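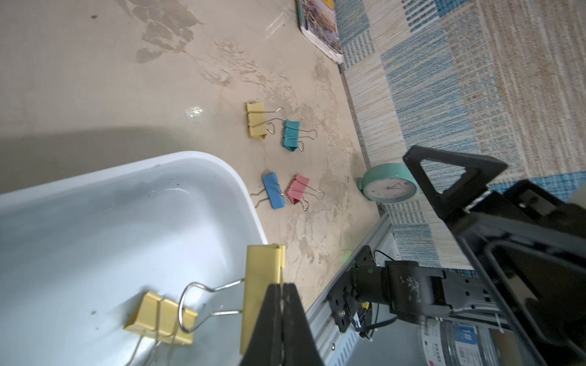

1/ The great binder clip sort

Right. Stationery thread. You were warned. Office move is in March and I have been put in charge of "small items", which means clips. And pins. But mostly clips.

2/
Background: the old drawer was a swamp. Clips, elastic bands, a key for a cabinet we got rid of, 23 dead biros. Declan Rutherford's answer was "tip it all in the new drawer". No Declan.

3/
So now everything small gets a tray. White plastic, shallow, rounded corners. Rounded corners matter!! Square ones collect crumbs and bits of staple and you never get them out again.

4/
Clips so far: yellow, teal, blue, pink. I like the yellow ones best, you can spot them on a shelf from the other side of the room. Black ones went to accounts, they asked for them, fine.

5/
Colour code, as agreed (by me) –
yellow = invoices
teal = Dalska paperwork
blue = Tipoki
pink = anything that needs a signature
Rodrigo Aguirre wants one for "misc". There is no misc. Misc is how we got the swamp

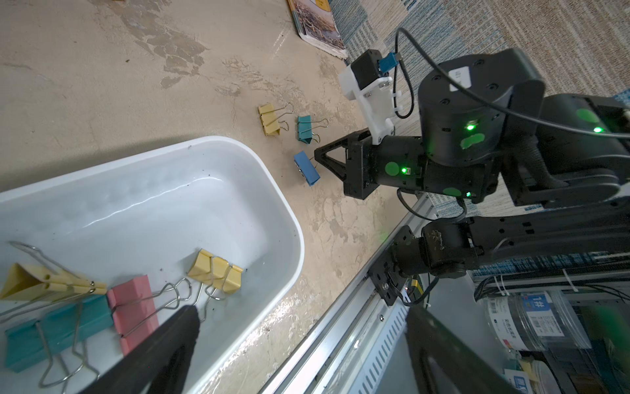 6/
and it's two sizes of yellow as well, which I didn't plan for when I made the code. Thinking big yellow for the year-end bundles, little yellow for monthly. Will anyone stick to it. We'll see

7/
Someone asked last time why not just use paper clips. Because a paper clip gives up at 9 sheets and then you've got a Tipoki contract in two halves in two different boxes. Ask me how I know. Don't ask me how I know

8/
Handles. Two schools of thought. Fold them flat against the paper so the folders stack, or leave them up so you can grab the thing. I say flat in the box, up on the desk. Rodrigo takes one handle off completley and I can't look at it

9/
Also if a clip doesn't shut tight any more, bin it. Don't put it back in the tray "for light stuff". It'll be on something important by teatime.

10/
Ordering: we had 400 on the spreadsheet from Flolico. Spreadsheet is fiction. I went round the desks with a shoebox and got 80 back before lunch, most of them from one desk, no names – Declan

11/
Things I have found being held shut with a binder clip:
crisps
coffee
the blind in the small meeting room
a coat
Please return them. Blind can keep its one for now

12/
A wipe of the tray before anything goes back in, by the way. Damp cloth, dry it after. Specks show up something awful on white. Should've gone for grey maybe but the grey ones were out of stock and I wasn't waiting

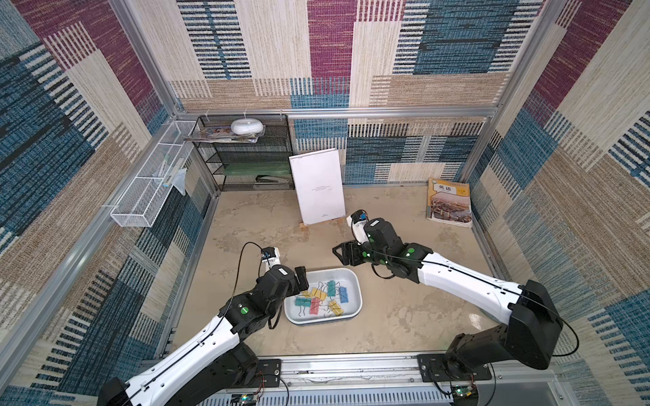 13/
anyway all the colours can go in together while they're in transit, I'm not fussed about that bit. They get split up at the other end. Small pots on the shelf, one per colour, labels facing out. Adham did the pots, nice and heavy, don't slide about.

14/
Green is a problem. Green isn't in the code. Might give green to Rodrigo for his misc just to get some peace

15/
Next up is drawing pins, and I'm dreading it tbh. They're all in one jam jar and the lid's stuck. If anyone has a trick for jar lids that isn't hot water, tried that, reply below

16/
Oh and the cabinet key. If you know what cabinet. It's got a bit of red tape on it. Keeping it til the move then it's going in the bin wiht the biros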